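Bretine眼视光中心 Gosport门店
半年度安全与设备检查表(附备注)

检查日期:10月8日,星期日,闭店
检查人:Larasati Oei(门店经理)
陪同:Kieran Dobson(配镜与加工间)
上次检查:三月
结果写法:合格/待改/不合格/不适用
备注由Larasati填写,Kieran补充的地方会注明。

写在前面的几句话

各位同事好。总部的检查表本来每一项后面只留了一小格写备注,我这个人大家也知道,一小格是写不下的,所以还是照三月份那样,另外打出来贴到内网上,休息室再放一份纸的。星期天早上我和Kieran从前门一路走到后门,中间在休息室喝了两回茶,走到傍晚才算走完。大部分地方都挺好,真的,谢谢大家平时这么用心。待改的一共11项,多数是顺手就能弄好的小事,名单放在最后面,请先找找有没有自己的名字,再慢慢看前头的备注。

有看不懂的地方,或者觉得我写错了、冤枉了谁,直接来找我说就好,我星期一到星期四都在店里。

一、入口、前台与候诊区

1.1 前门开关顺畅,闭门器速度合适
结果:合格
备注:闭门器三月份调过以后一直不错。那阵子门关得太急,有位拄拐杖的老先生差点被门碰到后背,我到现在想起来还有点后怕。我这次自己慢慢走了几遍,又请Kieran推着轮椅进出了几遍,都来得及。天冷以后油会变稠,门的速度可能又会变,前台的同事每天早上开门时留意一下,觉得不对就在交接本上写一笔。

1.2 门口地垫平整,边角无翘起
结果:待改
备注:靠伞架那一角翘起来了,不算高,可是我们的客人里有不少刚散过瞳,低头看路看不清楚,这一点点就够绊人的。星期天我先把那块地垫收起来了,新的已经订好。在新地垫到之前,下雨天请把“小心地滑”的牌子摆出来,摆在进门右手边,别摆在正中间,上回摆正中间反倒有人踢到牌子。

1.3 玻璃门与玻璃隔断有清楚的防撞标识
结果:合格
备注:去年换的磨砂条还很清楚,高低两道都在。请保洁的时候跟师傅说一声,别用刮刀刮边。

1.4 候诊椅稳固,扶手无松动
结果:待改
备注:靠窗那排最里面的一把,左边扶手会晃。老人家站起来都靠扶手借力,这个不能拖。椅子已经搬到库房去了,等Kieran找到合适的螺丝再装回来。Kieran补充:螺丝不是尺寸不对,是孔磨大了,可能要垫一片,或者干脆换扶手。我说你看着办,修好了我请你吃咖喱。

1.5 通道宽度,轮椅可通行
结果:合格
备注:镜架陈列柜和候诊椅之间最窄的一处,卷尺量下来比店里自己定的80厘米要宽一些。不过这是闭店时量的,开店以后婴儿车、购物袋、小朋友的滑板车一来,情形就不一样了。人多的时候请主动问一声客人,要不要帮忙把车推到前台旁边的空角落里,多数客人都很乐意。

1.6 前台电线收纳
结果:合格
备注:比三月份好太多了!那时候桌子底下像一锅面条。是谁整理的我还没问出来,请来认领表扬。

1.7 儿童角玩具清洁、无破损、无细小零件
结果:合格
备注:扔掉了一辆掉了轮子的小车,其余都好。玩具清洁记录八月有一个星期是空着的,估计是大家轮着休假漏掉了,我没有算不合格,以后排班表上会把这件事单独写一行,谁当班谁做,做完签个名字。

1.8 洗手液及口罩供应
结果:合格
备注:前台、每间检查室门口和加工间门外都有,日期都在有效期内。候诊区那瓶按压头有点涩,换了新的。

二、检查室(一号至三号)

2.1 升降检查椅:升降平稳,刹车有效,脚踏板可锁
结果:一号合格,二号合格,三号待改
备注:三号的检查椅升到高处的时候会轻轻顿一下。我坐上去试,Kieran操作,第一次我还以为是自己坐得不好,换他坐上来,一样顿。不危险,可是客人下巴正搁在仪器上呢,顿这一下总归吓人。已经报给维修商Dusetti,他们答应派人来。人来之前三号照常用,但请先把椅子调好高度,再请客人靠上颌托,别在检查中途升降。
另外借这个机会再啰嗦一句,客人上下椅子的时候脚踏板要收起来,人站稳了再放手。年纪大的客人往往不好意思让你扶,嘴上说“不用不用”,手其实在找地方抓,大家把胳膊递过去就是了,不用问第二遍。

2.2 裂隙灯:颌托、额托清洁,锁紧旋钮有效,光源正常
结果:合格
备注:资产编号653那一台(二号室)的锁紧旋钮三月份记的是偏松,这次试过,推得动、锁得住,没有问题。颌托纸三间都是满的。用完请把亮度旋到最小再关电源,这句话机身上贴着,字条已经褪色得看不清了,我回头重新打一张。
额托我用消毒湿巾擦了一遍,湿巾是白的,擦完还是白的,谢谢大家。

2.3 眼压计测压头:一次性耗材充足,重复使用的测压头按流程消毒
结果:合格
备注:一次性的测压头够用到下个月中。重复使用的那一套,浸泡时间的记录都填了,有两处字迹太草,我看了半天没认出是谁签的。签名不必漂亮,能认出来就行。
消毒液的配制日期请写在瓶身标签上,不要只写在本子里。一号室的那瓶两边都写了,二号室只写在本子里,当场补上了。

2.4 非接触眼压计:安全限位有效
结果:合格
备注:限位试了,到位会停。给第一次来的小朋友做这项之前,记得先在手背上吹一下给他们感受感受,这不在检查表上,是我自己爱念叨的。有个小姑娘在手背上吹过以后,要求再吹几次,把后面的客人都逗笑了。

2.5 综合验光仪:支臂稳固,锁止有效,接触面部的部位清洁
结果:合格
备注:三台支臂都能停住不下滑。二号的水平气泡有一点点偏,调正了。

2.6 视力表及投影:亮度正常,距离标记清楚
结果:一号、二号合格,三号待改
备注:三号室地上的距离标记磨掉了一半,站在门口看不出到底该站哪里。这间多半用来给坐不上检查椅的客人测视力,或者给小朋友站着测,标记不清楚测出来就不好比较。重新量过再贴,量的时候请两个人一起,一个人拉尺一个人看,别像我上次那样自己踩着卷尺一头硬拉,结果弹回来打到了脚踝。

2.7 散瞳及表面麻醉滴眼液:单独上锁,效期检查,开封日期标注
结果:待改
备注:锁好,温度记录齐,效期也都没过。待改的是二号室抽屉里有一支单支装的表面麻醉眼药,外包装拆了,没有和原盒放在一起,看不到批号。那一支已经按流程处理掉了。单支装请一律留在原盒里,用的时候再拿,下午忙起来顺手塞抽屉的心情我懂,我以前也这么干过,被上一任经理说了整整一个星期。
效期本上快到期的两盒,已经用红笔圈出来放在最前面了,先用这两盒。

2.8 散瞳前告知与离店提醒
结果:合格
备注:抽看了上个月的记录,都写了有没有开车来、有没有人陪。告知单的字号有客人反映太小,这话说得一点没错,我们是看眼睛的地方,单子上的字自己都快看不清,说不过去。新版放大了字号,已经送去印了。一次性墨镜片前台抽屉里有,散过瞳的客人走之前都问一句要不要。

2.9 眼底相机与OCT:电源、桌面升降、下巴托
结果:合格
备注:OCT的升降桌以前有夹手的隐患,桌板下那条橡胶护边还在,没有脱落。升降之前请看一眼客人的膝盖和手放在哪里,还有手提包的带子,带子缠进去过一次,包没事,客人的好心情没了。
仪器的质检记录每天早上都有做,很好。

2.10 检查室照明与应急灯
结果:合格
备注:关灯做检查的时候客人看不见路,请一定等灯开了再请客人起身。一号室的调光开关有点迟钝,转了以后要等一下才亮,暂时不算问题,留意着。

2.11 洗手池、纸巾、脚踏垃圾桶
结果:待改
备注:三号室的垃圾桶脚踏坏了,盖子要用手掀,那洗手就白洗了。新桶订了,和地垫一起到。

三、隐形眼镜教学区

3.1 台面清洁,镜子稳固,下水口有滤网
结果:合格
备注:滤网这件小东西救过不知道多少片镜片,请不要嫌它难洗就拿掉。镜子的支脚拧紧了。

3.2 试戴片:效期、包装完整、按度数归位
结果:待改
备注:抽屉里负度数的一格混进了两片散光片,包装差不多,匆忙的时候太容易拿错。Kieran和我把整个抽屉重新排了一遍,顺便把过了效期的挑出来了。待改的是抽屉外面的标签,旧标签和现在的品类已经对不上,要重做。
请每次放回去之前看一眼包装上的度数,哪怕你很确定。

3.3 护理液:双氧水类与多功能类分开摆放,有清楚提醒
结果:合格
备注:分得很清楚,双氧水类全部在下层红边的架子上。这件事我要多说两句。双氧水类护理液没有中和就直接进眼睛,那种疼法,受过一次的人一辈子都忘不了。教客人的时候请当面把专用杯子拿给他们看,让他们自己操作一遍,听他们用自己的话讲回来给你听。点头不算数的,我奶奶当年也对什么都点头。
样品小瓶请不要放在镜子旁边,有客人会以为是生理盐水。

3.4 首次佩戴教学记录
结果:合格
备注:摘戴、清洁、不沾自来水、不过夜、红痛畏光要马上停戴并联系我们,各项都有打勾,客人也都签了名。有一位客人那天没学会摘,约了第二次再来,记录写得特别细,连客人紧张会眨哪只眼都写了,看得出来是用了心的。

3.5 客人突发不适的处理(头晕、晕厥)
结果:合格
备注:教学区的椅子有靠背,旁边有地方让人平躺。第一次戴隐形眼镜晕一下的人比想象中多,年轻力壮的小伙子尤其多。客人说“有点热”“有点想吐”的时候就要停下来,请他把头低下,别等脸白了再动。今年新来的两位同事还没有和大家一起演练过,我会在下个月的例会上安排一次。

四、加工间

(这一部分主要是Kieran看的,我在旁边记。他说得比我短,我尽量忍住没有加太多。)

4.1 磨边机:护盖联锁有效,急停有效,排水无渗漏
结果:合格
备注:护盖打开机器就停,急停按下去也停,都试过。排水管接头是干的。滤桶里的磨屑有点满了,Kieran当场换掉。他请大家注意:滤桶不能倒进洗手池,上回下水堵了,来通下水的师傅掏出来的东西像一大块白豆腐。

4.2 护目镜、手套、听力防护
结果:待改
备注:护目镜有一副划得太花了,戴着看东西是糊的,人就会忍不住推到额头上去,那还不如没有。已经换新。听力防护的耳罩在,耳垫干裂了,算待改。我跟Kieran开玩笑说,卖眼镜的人戴一副看不清的护目镜像什么话,他说他的度数也该重新验了,我就顺手给他约在了星期三。

4.3 手磨砂轮:挡水板、防护罩、照明
结果:合格
备注:防护罩间隙正常。使用时长头发请扎起来,围巾和挂牌摘掉。

4.4 热风加热器:支架稳固,用后断电,周围无可燃物
结果:待改
备注:加热器本身没有问题,支架也稳。待改的是旁边放了一叠镜布和一盒纸巾,离出风口太近了。两样东西都挪到对面架子上去了,请不要再挪回来。我知道调镜腿的时候手边有镜布最顺手,那就拿一块在手里,别放一叠在那里。
加热塑料镜架前先看材料,有的镜架一热就起泡,客人戴了十几年的心爱之物,赔都没有地方赔。

4.5 化学品:酒精、丙酮、染色剂分类存放,标签及安全资料齐全
结果:合格
备注:丙酮在铁柜里,柜子上了锁,钥匙在该在的地方。分装的小瓶都贴了标签。安全资料夹在门后,我翻了一遍,有一张是旧版的,已换。
酒精棉片的盒子请盖严。

4.6 超声波清洗机:液位、盖子、电源线
结果:合格
备注:水换得勤,很干净。请记得贵重镀膜片和有裂纹的镜片不要放进去。手也不要放进去,写出来好像是多此一举,但我确实见过有人伸手去捞螺丝。

4.7 小零件与螺丝收纳
结果:合格
备注:Kieran的螺丝盒整齐得让我惭愧。库存本上他写的是1307颗,我问他是不是真的一颗一颗数的,他说进货单加加减减算出来的,让我别多想。

4.8 通风
结果:合格
备注:排风扇声音比以前大一点点,风量正常。染色的时候请开着,染完再开一会儿。

五、电气与消防

5.1 插座、插头、延长线
结果:待改
备注:延长线只允许前台后面那一根,这是之前说好的。这次在休息室又看到一根,接着电水壶,上面还插着手机充电器。我猜到冬天还会再加一个小暖炉。已经收走了。休息室插座不够是事实,这个怪不到大家,我已经跟房东那边提了,请电工来加一组。在那之前水壶插墙上,手机请到前台来充。

5.2 便携电器检测标签
结果:合格
备注:标签都在有效期内。自己从家里带来的电器,不管多小,请先拿给我看一下再插。

5.3 灭火器:压力、铅封、位置、检查日期
结果:合格
备注:压力指针都在绿区,铅封完好。加工间门口那一只前面曾经堆过纸箱,这次是空的,很好,请继续保持那块地方什么都不放。

5.4 烟感与火警按钮
结果:合格
备注:星期天试响了一次,隔壁面包店的老板探头来看,我们赶紧跟他道了歉,买了一袋司康回来算是赔不是。每周试响的本子都填了。

5.5 疏散通道与后门
结果:合格
备注:后门从里面一推就开,不用钥匙。门外的地方有时会有别家的货车停得太近,遇到了请客气地请对方挪一挪,对方不肯就打电话给我,我来当这个恶人。

5.6 疏散演练
结果:合格
备注:夏天那次演练做得不错,大家都记得去集合点。要想一想的是,假如正好有客人散了瞳坐在暗室里怎么办。请负责那间检查室的同事亲自把客人带出去,让客人扶着你的手肘走,路上告诉他前面有没有台阶。别只在门口喊一声。

5.7 应急照明
结果:待改
备注:走廊尽头那一盏,断电测试时亮是亮了,但没撑到规定时间就暗下去了,估计是电池老化。已请电工一起来看,和5.1的插座安排在同一趟。

六、急救与感染控制

6.1 急救箱
结果:合格
备注:创可贴少了一盒,补上了。拿用东西不必不好意思,用了写一下就行。

6.2 洗眼设备
结果:合格
备注:洗眼瓶两瓶都没开封,没过期。挂的位置从教学区和加工间走过去都很近,路上没有门要开。
化学品溅到眼睛里,第一件事永远是冲洗,马上冲,冲够时间,一边冲一边叫人。先别急着翻资料、先别急着查是什么液体,这些可以让另一个同事去做。我们天天跟眼睛打交道,真轮到自己人的眼睛出事时反而容易慌,所以请大家在脑子里先走一遍路线。

6.3 急症转诊流程
结果:合格
备注:前台那张分诊提示卡还是最新版。突然看不见、突然出现很多飞蚊或闪光、眼前像有一块帘子、外伤、化学伤、剧烈眼痛伴恶心,这些打进来的电话都不要往后约,立刻请当班的验光师来接。转诊医院的电话我试拨过,是通的。
前台的同事不需要自己判断是什么病,只要听见这几句话能停下来叫人就可以了。问错了多问一句,没有人会怪你们。

6.4 针头、利器
结果:不适用
备注:本店不使用。

6.5 清洁频次记录
结果:合格
备注:检查室每位客人之间的擦拭都有做。试戴过的镜架请放进待清洁的托盘,不要直接挂回柜子上,周末人多时这一条最容易松下来。

七、陈列区、库房及员工区域

7.1 陈列柜稳固,层板无松动,灯具不过热
结果:合格
备注:高层的层板每一块都用手压过。灯带摸上去温温的,正常。

7.2 梯凳
结果:合格
备注:防滑脚垫在。请用梯凳,不要站在转椅上拿东西!我不点名。

7.3 库房货架:重物在下,通道畅通
结果:合格
备注:护理液整箱都放在下层了。顶上那几箱是旧的宣传资料,我会抽空来清,里面说不定还有我刚入职那年的海报,那个发型大家就当没看见吧。

7.4 员工冰箱与休息室卫生
结果:合格
备注:药品冰箱和员工冰箱各管各的,没有混放。员工冰箱里那盒酸奶我请它走了。

7.5 病历与个人资料上锁
结果:合格
备注:柜子锁着,前台屏幕会自动锁定。打印机旁边没有遗留单据。预约单写错了请进碎纸机,不要翻过来当便条纸。

7.6 报警器与钥匙登记
结果:合格
备注:钥匙都对上了。离职同事的门禁已经停掉。

八、待改事项与负责人

1.2 门口地垫更换。负责:Larasati。已订货。
1.4 候诊椅扶手。负责:Kieran。修好前不放回候诊区。
2.1 三号检查椅升降顿挫。负责:Larasati跟Dusetti联系。
2.6 三号室距离标记重贴。负责:Kieran,请再找一位同事一起量。
2.7 单支装眼药存放。负责:各检查室当班人员,Larasati下周复看。
2.11 三号室脚踏垃圾桶。负责:Larasati。已订货。
3.2 试戴片抽屉标签重做。负责:Larasati。
4.2 听力防护耳垫更换。负责:Kieran。
4.4 热风加热器周围物品。已当场移开,Kieran一个月后复看。
5.1 休息室延长线与插座。延长线已收,等电工。
5.7 走廊应急灯电池。等电工。

完成以后请在休息室那份纸的上面划掉,写上名字和日子。我每个星期五下班前会去看一眼,划掉得越多我心情越好,说不定会带椰糖糕来。

还有一件和安全沾一点边的事。有同事问我,检查的时候发现客人自己的眼镜快散架了,螺丝都露了半截,客人又没有要买新的,能不能帮忙拧一下。当然能,一直都能。镜腿掉了开车回家才是真的危险。请跟客人说清楚旧镜架有老化的可能,征得同意再动手,动手前把原来有的裂纹指给客人看。

复核签字

门店经理:Larasati Oei
配镜与加工间:Kieran Dobson
下次检查:明年三月,日期另行通知

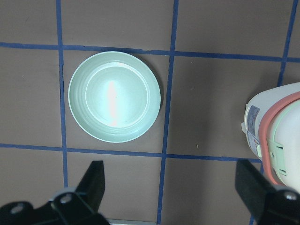 棕色台面,蓝色胶带分格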